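December, by Iulian Bălan
Notebook, Wallcombe workshop

Second coat on the hallway bench today. I mixed the Stasten primer with 30 ml of water, as Kwan-ho Tsao advised, and it goes on much better than the first one. Small brush marks stay near the left leg, I will sand them by hand.
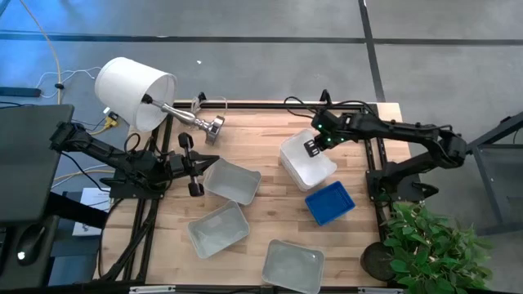
For the seat cushion I measured again and the niche is 424 mm deep, so the foam must be cut. Kwan-ho prefers the gray wool from Moltora. I think it is too dark for a hallway without window, but I ordered one sample.

Hooks: 3 pieces, spacing 258 mm. The wall plugs did not arrive yet. To ask Nistor if we can borrow the long level until the bench is fixed.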